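How to Set Up a Sight Word Review Routine Without Buying Another Kit

Posted 6/21/22 in Word Work

Every summer the catalogs fill up with sight word kits, and every summer I am told that this one is different. I have used several. Most of them were flash cards with a nicer box. I don't think flash cards are useless, but I have stopped believing that a child who can shout "because" at a card can also read it in a sentence. Those are separate skills, and a lot of products quietly treat them as one.

What follows is the routine I use with first and second graders. It takes 11 minutes a day once the children know it. You need index cards, a pencil, a notebook per child and something the children can already nearly read.

Step 1. Find out what they know

Skip the publisher's placement test. The Kirnness list my school handed out has 181 words on it, and the directions say to start every child at word one. I can't see why. A child who already reads "the" and "and" has no use for two weeks on them.

Sit with one child at a time and show the words in short rows, mixed up. Give each word a slow count of two. If the child reads it in that time, put a check. If they sound it out and get it, put a dot. If they can't get it, leave the space blank. Stop after two rows that are mostly blank. Going on past that point tells you nothing and makes the child miserable.
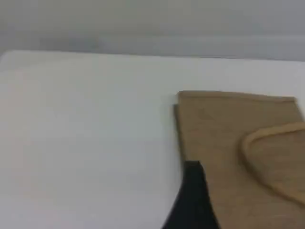

Dots matter more than blanks. A dotted word is one the child can work out but doesn't yet know on sight, and those are the words that pay off quickly. Start with them. Lay the cards on a plain surface when you test, because a busy desk pulls the eyes away. A bare white tabletop with a bit of tan cloth folded off to one side is about as much as I'd want near a six-year-old who is trying to read. Classroom posters with the same words on them should be behind the child, for reasons you will figure out the first time they aren't.

Step 2. Make a small set

Pick five dotted words and two blanks. Write each on its own card, lowercase, in plain print. No pictures. I know the kits love a picture, like the pair of eyes drawn inside "look." I tried those for most of a year and ended up with children who could read the drawing. Take the drawing away and the word went with it.

Keep the checked words in the pile too, three or four of them, so the child gets some easy wins. Swap them around each day. 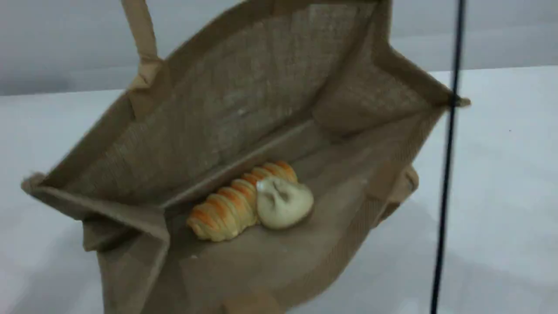

Seven new words will sound low if you have been looking at pacing guides. The Prudstead guide wants 34 a month from every child. It doesn't say what to do with a child who learns nine, and my guess is that whoever wrote it didn't have that child in front of them. Go at the speed of the check marks.

Step 3. Run the daily round

Read the cards once through, child reading, you listening. If a word is missed, say it, have the child say it, and have them run a finger under the letters while saying it again. Then slide the card back in two places down so it comes up again soon.

Next, the child picks three cards and writes each word from memory. Cover the card, write, uncover, check. Let them do the checking. They catch more than you'd expect, and they take it better from themselves.

Then read. This is the part that gets dropped when time is short, and it is the only part I would refuse to drop. Open a book or a short passage that has at least a few of the words in it and have the child read a page. Say nothing about the words beforehand. You want to know if they turn up in the wild.

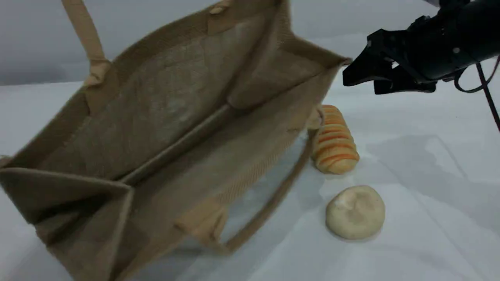
PARTNER VERSION

Once the children have done the round with you for two weeks or so, they can do parts of it in pairs. One holds the cards, one reads, then they trade. Put the word in pencil on the back of each card, so the holder can see it and isn't guessing.

I was doubtful about this and I still am, a little. Pairs drift. A strong reader will feed the answers to a weaker one out of pure kindness. Match children who have similar piles, keep it to five minutes, and do the reading page yourself. If two children can't manage it, put them back with you and don't make a speech about it.

Step 4. Retire words slowly

A word leaves the pile after a check on four different days and one clean reading in a book. Put it in an envelope at the back of the notebook. Every other week, pull out a handful and test them again — some will have slipped. Back in the pile they go.
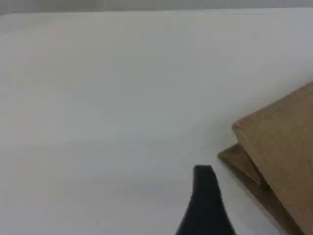 Slipped words are normal, and I would be suspicious of any record that shows none. I kept a tally one year and 43 words came back out of the envelopes across my group, most of them the small look-alikes: "then" and "when," "of" and "for," "was" and "saw." When a pair keeps getting mixed up, drop one of the two for a week. Teach the other by itself until it's solid. Practicing both side by side is the usual advice, and in my room it made things worse.

Over the summer

If you send the cards home in July, send ten and no more. Add a note telling families to read the cards once and then read a book together. Leave out the chart, the stickers and the log to sign. The logs I used to get back were filled in with one pen, all in one sitting.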